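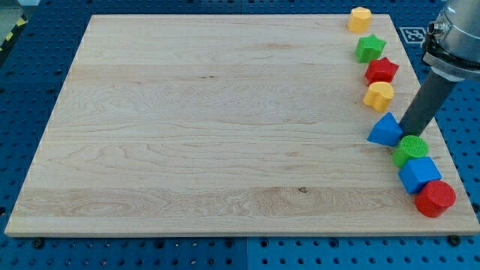 Home Notebooks Workshop Somgate Site Contacts
Last updated: September

Somgate workshop notebook — bench cell, Monday entry
Entered by Grethe Nørgaard

The morning was given to the revised sorting routine. The arm was restarted at the beginning of the shift and the position check against the printed marker passed at the second attempt. The first attempt failed with the same message as last week. Thygesen have been informed and have asked for the log.

The maple board remains in use as the work surface, clamped along the near edge. The coloured shapes are the training set: stars, a heart, cylinders, a cube and the two prisms. They stand in for the Flarketti fittings until the new trays are delivered. Operators should continue to set them out by hand towards the right of the board. Close placing is permitted and is wanted for the present tests, as fittings will seldom reach the cell neatly spaced.

Cycles completed before the midday stop: 402. Stops requiring a person: 32. More than half of these were cleared at the panel without opening the guard. The remainder are listed on the paper sheet and have yet to be typed up.

Staffing. Under the former arrangement, sorting at this bench occupied 3 people for the whole of a shift. The present rota assigns 2, one to the cell and one to incoming inspection. The third post has moved to Rirnance assembly on the same grade. It was asked at the shift meeting whether this is permanent. No answer could be given and the question has been passed upwards. It should be answered in writing.

Operators report less strain in the wrists and shoulders. They also report that minding the cell is tiring in a different way, as attention must be kept up through long periods in which no action is needed. A change of post at the mid-shift break will be tried from next week. Two colleagues asked to be taught to adjust the approach height themselves instead of waiting for an engineer. This is supported — the access level on the panel will need to be altered first.

The hazard tape at the floor side of the bench is to be included in the weekly check.

Outstanding:
Log to Thygesen.
Stop sheet to be typed up.
Panel access for operators.
Delivery date for the Flarketti trays, requested again.

Afternoon run begun at 13:30 with no change to the settings.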